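Opening a small cafe in a former bank branch, what to do about noise?

Small Cafe & Coffee Bar Owners > Premises and Fit-Out

bitcombe_beans
We signed the lease in March and have been open for a few weeks now. The place used to be a bank branch. High ceiling, stone floor, two big windows onto the street. It looks good, and it is very loud. With ten people in, you can follow a conversation on the other side of the room. With every seat taken, customers at the counter have to repeat their orders.

Floor area is 565 square feet. I have a quote for ceiling panels from Fuchs, who did the ceiling at the dental office next door, and it comes to a little over $2000 fitted. Before I spend that I would like to know what other people did and whether it worked. Landlord is fine with anything that can be taken out again.

millrace
Panels. Don't bother with anything else first. We spent a year trying rugs and curtains and plants and then put panels up anyway.

How high is the ceiling? If it's over 12 feet, hang them down a bit on wires. They pick up sound on both faces that way.

bitcombe_beans
13 and a half feet. The quote is for panels glued flat.

millrace
Then ask for a second quote with them hung. It may cost a little more in labor but you might get away with fewer.

oldgrinder
I'll disagree with the above. Where is your grinder, and what is behind it? In most small shops the worst noise comes from behind the counter. Grinder, knock box, steam, dishes going into a metal sink. If the customers are raising their voices over that, then you treat the room and they still raise their voices.

Things I would do this week for almost no money:
Rubber mat under the grinder.
Rubber mat in the sink.
Felt on every chair leg, and check them monthly as they come off.
Stop stacking saucers on the machine.

Then measure again and see if you still want the panels.

grollby_corner
Felt pads on a stone floor last about two weeks in my shop. The slip-on rubber caps are better. They leave marks on a pale floor though, so try one chair first.

I agree with oldgrinder on the sink mat. It was the cheapest thing we did and the staff noticed it the first day.

tablefour
Has anyone looked at tabletops? We went from metal tops to wood and it took the clatter off. We also put coasters out for cold drinks and kept them out all year. Less banging, fewer rings to wipe. 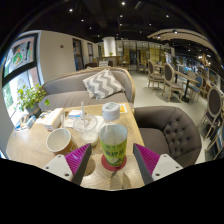
Posted by tablefour, August 12, 2023
Filed in: Premises and Fit-Out

Light wood top and a round red coaster, same idea as what we have. The coasters walk off or get chewed by toddlers, so buy double what you need. I would not say it fixed the echo. It only took care of the sharp noises, cups and bottles being set down.

millrace
Coasters will not fix a 13 foot ceiling.

tablefour
Didn't say they would. See the last two sentences of my post.

bitcombe_beans
Thanks all. I went in early and took some readings with a phone app, standing by the window table at the same time two mornings running. It was roughly 80 decibels with the place full. I know a phone is not a proper meter.

The grinder sits on a steel shelf that is bolted to the back wall. I had not thought about that at all.

oldgrinder
There's your first job. The shelf and the wall are working like a drum. Get it onto something solid that stands on the floor.

grollby_corner
Phone readings are fine for before and after as long as you use the same phone in the same spot. Don't compare them with anyone else's.

bitcombe_beans
Update. Grinder is now on a floor cabinet with a rubber mat under it, mats in both sinks, caps on all the chairs. Same phone, same table, full room: 73. It is a clear difference at the counter. The echo is still there and the window end is still hard going for older customers.

I got the second quote for hung panels. It is $2 more per square foot of panel but they would use fewer of them, so the total comes out slightly lower than the first one.

millrace
So, panels.

oldgrinder
Panels as well, yes. I would still have done the shelf first. If you had put the panels up before moving the grinder you'd be giving them all the credit.

millrace
He'd also have had a quieter shop a month sooner.

tellon_st
Joining in with a question, as I have the same problem in a narrower room. Do the panels hold smells? We roast twice a week and I don't want the ceiling smelling of it forever.

millrace
Ours haven't, but we don't roast. Ask the installer whether the facing can be vacuumed. The fabric on ours can be, and we do it when we do the light fittings.

grollby_corner
Check the fire rating too. Our inspector asked for the paperwork and it took me half a day to find it.

bitcombe_beans
Booked in the hung ones. They are doing it overnight so we don't lose a day. I'll post the reading once they're up.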